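Notes from the Regional Water Dialogue

Oct 25, 2019

The second Dialogue on Shared Rivers closed yesterday evening at the conference centre in Geltitz, after two days of discussion. I attended as an observer for the Kandpal Institute and set down some impressions in a personal capacity. They should not be read as the position of the Institute or of any delegation.

The meeting brought together officials and researchers from 6 countries of the upper and lower basin. It was opened by Ms Seema Sisodia, who chaired the preparatory group, and who reminded participants that the agreement on the exchange of river data had been signed in 2000 and had not been revised in the years that followed. Several delegations took up this point during the first session. The delegation from Prundska asked that a revision be placed on the agenda for the ministers, and circulated a short draft to that effect.

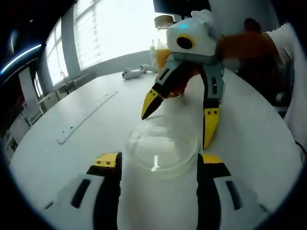

Mr Yogesh Dwivedi presented the findings of the joint survey carried out in September. The survey covered 165 gauging stations on both sides of the border. His main concern was the uneven condition of the smaller stations, many of which report late or in formats that the neighbouring authority cannot read without further work. He proposed a common reporting form and a single calendar for its submission. The proposal was received well, although two delegations wished to consult their capitals before giving a formal reply.

The afternoon was given over to early warning of floods. I found this the most useful part of the programme. Ms Sunita Jaiswal spoke on behalf of the district authorities and described how a warning travels from the upper valley to the villages downstream — first by telephone to the provincial office, then in writing, then by telephone again. She asked whether the written stage might follow the call to the villages instead of preceding it. There was a long exchange on who would carry responsibility for a false alarm under such an arrangement, and the question was left with the legal experts.

On the second day Mr Akash Singhal moderated a discussion on confidence-building between border communities. Speakers referred to the shared repair of the canal at Manetti, where the two municipalities have kept a joint budget through some difficult periods. I would have welcomed more time on this subject. Those who spoke from local experience were given five minutes each, and most of them had prepared for longer.

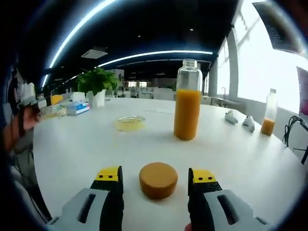
What was agreed

The closing statement was adopted by consensus. It provides for a working group on data, to be led by Mr Sushil Bajpai, and for a trial of the common reporting form at a limited number of stations. The text on flood warnings is shorter than the one discussed on the first day and contains no date for completion. A paragraph on financing was removed at a late stage.

The working group will hold its first meeting in Prundska. Written comments on the draft form may be sent to the secretariat until then, and I understand that contributions from universities and local authorities will be accepted alongside those of the delegations. The Institute intends to submit a short paper on station maintenance, which I shall post on this page once it has been cleared for release.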